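Tarkau Visitor Services – Support Ticket 142
Subject: Audio guide for the Old Town walking tour plays the wrong stop
Status: Resolved 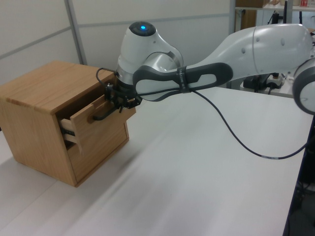

Reported by: Morfudd Prydderch, Tarkau Visitor Office
Assigned to: Signe Fogh, Skalta support
Opened: 2024-08-30

Description of the problem
Visitors following the Old Town route report that the commentary for the Rodrigues Chapel begins at the city gate, two stops early. The printed map and the numbered plaques are correct. The fault affects the English and German versions. The harbor route is not affected.

Entry 1 – M. Prydderch
The office received four complaints from visitors in the same morning. Staff walked the route with a loan handset and heard the chapel commentary at the gate each time. Restarting the handset made no difference.

Entry 2 – S. Fogh
Thank you for the report. Please confirm whether the handset was updated after the route was changed in May, when the Kerkoma Bridge was closed to pedestrians and the tour was redirected along the city wall.

Entry 3 – M. Prydderch
The handsets were updated in May. The new wall section plays as expected. The office also asks that the opening hours given for the chapel be checked, as the recording still states the winter hours.

Entry 4 – S. Fogh
The stop list was found to contain both the old and the new order of stops. The two bridge stops have been removed from the English and German lists. Handsets must be returned to the charging rack overnight in order to receive the corrected list. The opening hours have been passed to the recording team under a separate request.

Entry 5 – M. Prydderch
The corrected list was received on all handsets. Staff walked the full route in both languages – each commentary now matches its plaque. The office agrees to closure of this ticket.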